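Okay, deck thread, because I keep getting asked and my answers are scattered all over my replies. We finally redid ours this summer. Long one, get a drink.

1/ What we started with: a raised wooden deck off the kitchen, built by whoever had the house before us, gray and fuzzy and full of splinters. You could not walk on it barefoot. My kid tried once and that was the end of that.

2/ I wanted to rip it out and start over. Then the quotes came in. Most were just silly. The only one I even printed out was from Sunier, at 940 just to tear off the top boards and haul them away. That's before a single new board goes down!

3/ So I crawled underneath with a flashlight and a screwdriver and poked everything. Joists, posts, the ledger board where it meets the house. If the screwdriver sinks in, you've got rot. Mine sank in at two joists near the steps and nowhere else. The frame was fine. It was the top that was ugly.

4/ Please do the screwdriver thing before you spend money on stain or boards or furniture or anything. I know a pretty deck is more fun than a safe one. Poke it anyway.

5/ The two bad joists got what's called sistering, where you bolt a new piece of lumber alongside the old one. I did that myself with a borrowed drill and a lot of complaining. Took me a whole weekend, mostly because I bought the wrong bolts first.

6/ Then the boards. A bunch of them were cupped, meaning the edges had curled up and held water like a little trough. Some I could flip over and the underside was gorgeous. The others I swapped out. I needed 3 extra trips to the lumber yard (Woldegiorgis, out past the feed store, they let you pick through the pile yourself and I love them for it).

7/ Pick through the pile! Look down the length of each board like you're aiming a pool cue. Skip anything that bends or has a big knot near the end.

8/ Screws, not nails. The old deck was all nails and half of them had popped up. I went through every one with a pry bar. If I never hear that squeal again it'll be too soon.

9/ Sanding. I rented a big floor sander and it was too much machine for me, it dug a dip by the back door that I still see every morning. The rest I did with a small orbital one, on my knees, with a mask on. Slower but no more dips.

10/ Stain. I used the Plustach semi-transparent in a brown that looked orange on the lid and came out nicer than that. Two thin coats. I tried one thick coat on a scrap and it stayed tacky for days, so I'm glad I used a scrap.

11/ Check the forecast before you open the can. I started in June and got rained on halfway through the first coat, so there's a patch by the railing that's a slightly different color. I put a planter on it – problem solved.

12/ Money, since everyone asks. All in, lumber and screws and bolts and stain and the sander rental, I spent 875. So less than that one quote for tearing things off, and I have a whole deck to sit on.

13/ That doesn't count the furniture. I bought a secondhand bench and table for 100 and scrubbed them with dish soap. The cushions are Esum ones and they're fine, a bit thin. I'd go thicker next time.

14/ Shade is where I messed up. The deck faces west and by late afternoon you're squinting at your dinner. I hung a shade sail off the house and one post, and the first windy night it sounded like a ship. It comes down when the wind picks up now.

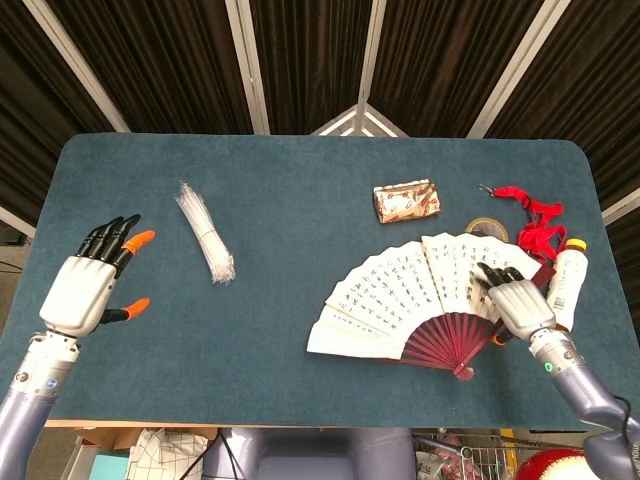
15/ If I could redo it I'd put in a proper pergola with its own footings, and I'd do it before the boards went down so I wasn't cutting into new wood. That's next year's project, maybe. My knees get a vote.

16/ Lights: I got the solar post cap kind. They're dim but they're enough to find the steps, and I didn't have to run any wire. String lights are up along the house wall too and those do most of the work.

17/ Upkeep so far is sweeping and getting the gunk out of the gaps between boards. A putty knife works great. Wet leaves left sitting will leave brown marks on the stain, ask me how I know.

18/ Someone asked about composite boards. I looked at them and liked them, but they wanted the joists closer together than mine are, so I'd have had to add more framing. If you're building from scratch it's worth pricing out.

19/ It's 20th November and I had my coffee out there this morning in a coat and a blanket. Cushions are in the garage, planter's still on the patch. If you've got questions about sistering joists put them under post 5 so I can find them.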